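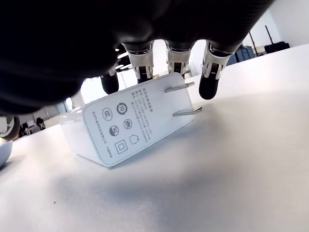

Khôi Cao

I own 67 chargers. I know because I finally dumped the drawer onto the big white table (a mistake, my back says) and sorted the lot! White wall blocks are the worst, all that tiny gray print, so now each one gets a strip of tape with its gadget's name.

Cases go against the wall, and so do the small cream and beige boxes, which I'm forever meaning to label. 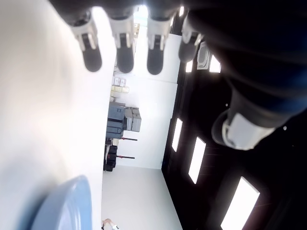
One plate, one table

My other trick is a light blue plate. Keys, screws, stray adapters, they all land there
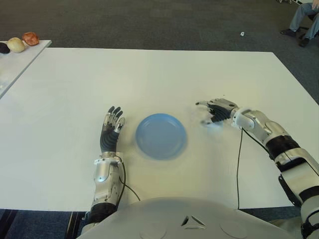
and once it's full I have to put everything away before dinner.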